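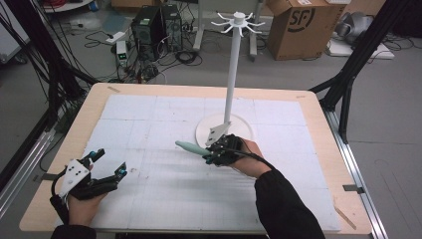

# The Long Life of a Flat Surface

A sheet of paper can be cut to within half a millimetre by anyone with a steel rule and a fresh blade. The same person, given the same rule, will often fail to build a square box. The cause usually lies underneath the work. A bench that is out of true by the thickness of a coin will pass that error to everything assembled on it, and the maker will go on blaming the glue.

Shared workshops feel this more than private ones. A private bench is used by one pair of hands and its faults become known. A shared bench is used for bookbinding in the morning and bicycle hubs after lunch, and each trade leaves a different sort of wear. At Deltanlow, a members' workshop in a former seed warehouse, the benches have been surveyed every June for 11 years. The survey sheets fill two box files. They make a fair record of how timber behaves when it is heated, leaned on, spilt on and moved.

The person who started the survey is Visitación Urquijo, a former pattern maker. Her method has hardly changed. A straightedge is laid across the top at fixed stations, first along the length, then across the width, then on both diagonals. At each station a feeler gauge is offered to the widest gap. The reading goes on the sheet with the bench number and the humidity in the room. No correction is made on the same day.

"If you plane it on the day you measure it, you're planing the weather," she told me.

## What moves and why

Wood takes up water vapour and gives it back. It swells across the grain and hardly at all along it. A top made of several boards glued edge to edge will therefore change in width over a year, and if it is held rigidly to its frame it will either split or bow. The usual answer is a slotted fixing. The screw passes through an elongated hole in the rail, with a washer under the head, and the top slides a little as the seasons turn.

Of the benches at Deltanlow, the oldest were fixed with plain screws through round holes. Their readings show a hump in late summer and a hollow by the end of winter. On bench 11 the hump was large enough to rock a set square. The fixings were slotted one Wednesday evening, with no other work done to the top, and by the next survey the seasonal swing had fallen by more than half.

Manufactured board is a different case. Its layers or particles run in more than one direction, so it stays closer to its first dimensions. It does, however, sag under its own weight when the supports are too far apart, and it doesn't come back. A sagged board can be turned over, and this was done to several benches in the back room. Turning gives a hump in place of a hollow, and the hump settles over the following months. The sheets show one board that has been turned three times.

## Coverings

Few benches are used bare. A covering protects the top, protects the work, or hides the state of either. The choice affects flatness in ways that are seldom considered when the covering is bought.

Hardboard is cheap and stiff and can be pinned at the edges. It bridges small hollows, so a reading taken on it will be better than the timber beneath deserves. Press down in the middle of a bridged area and the reading changes. For light assembly this doesn't matter. For scribing or gluing under clamps it matters a good deal.

Rubber follows the surface under it. It also grips, and that is welcome for carving and unwelcome for anything that needs to be slid into place. Rubber sheet marks pale timber if left down for a long time, and on one of the Deltanlow benches the outline of a mat removed years ago is still plain.

Foam compresses. A heavy object placed on foam will stand a little lower than a light one, and a tall object on a small foot will lean if the foam has been crushed on one side. For ceramics, finished joinery and anything lacquered, it is still the best choice, and it can be replaced when it becomes tired. The members' handbook asks that it be lifted before measuring. The surveyors add a note when it has been taped down and can't be.

Felt and carpet are discouraged. They hold swarf, and swarf scratches.

## The reference problem

Every flatness reading is a comparison. The straightedge is assumed to be straight, and the assumption needs testing. Urquijo's test is an old one. Draw a line along the edge with a sharp pencil, turn the straightedge end for end, and draw the line again from the same two points. If the lines part company in the middle, the gap is twice the error.

Two straightedges are kept for the survey and used for nothing else. One is steel and hangs from a hole in its end. The other is a length of quarter-sawn beech, made in the workshop and planed again whenever it fails the pencil test. The steel one is more accurate. The beech one is lighter and is preferred for the long diagonals, where the steel flexes if it is held badly.

A third reference, a cast iron surface plate bought second-hand from a closed training centre at Haldane, weighs 102 kilograms and has never been moved from the place where it was first set down. It sits on three points. Four would be steadier to look at, but a plate on four points is supported by whichever three happen to be highest, and these may change when somebody walks past.

## Legs and floors

The top is only half of the matter. A flat top on a twisted frame won't stay flat. Winding sticks show twist quickly: two straight battens are laid across the bench, one at each end, and the observer crouches and sights over the near one to the far one. If the top edges are parallel, the bench is out of wind. If one corner of the far stick shows above the near stick, that corner is high.

At Brinarell, a smaller workshop along the same canal, the benches were found to be badly in wind soon after the floor had been relaid. The frames had been built on the old floor, which sloped to a drain. Each had one leg cut long to suit its place. On a level floor the long leg lifted a corner, and the weight of the vices pulled the frame down until something gave. The cure was to cut all the legs level and fit screw feet. The feet are checked with a spirit level when a bench is moved, and locked with a second nut.

Vices and clamps have their own effect. A clamp fixed to an edge for a day does nothing that can be measured. A heavy vice left on one corner for 20 years will pull that corner down, and the readings at both sites agree on this. The handbook now asks for vices to be fitted over a leg.

## How flat is flat enough

The answer depends on the trade. Bookbinders at Deltanlow accept a gap that will just admit a sheet of writing paper. Instrument makers don't use the shared benches for critical work at all. They use the iron plate, or they make a small shooting board and true that instead. Model makers, who account for most of the evening bookings, tend to work on a piece of float glass laid over whatever is there. Float glass is very flat, cheap for what it does, and easily cleaned of glue with a blade. It needs even support, and its edges should be ground before anyone handles it.

Urquijo sets the limit for general benches at half a millimetre over a metre. Benches beyond that are listed for attention after a second reading in a different season. In most years two or three are listed, and one is planed. Planing takes off material that can't be put back, and the tops were not thick to begin with.

She has since been asked to set up the same survey for a college workshop at Distham, where the benches are newer and get rougher treatment. The first sheets are filled in. The straightedge they were given failed the pencil test, so the readings are being taken again.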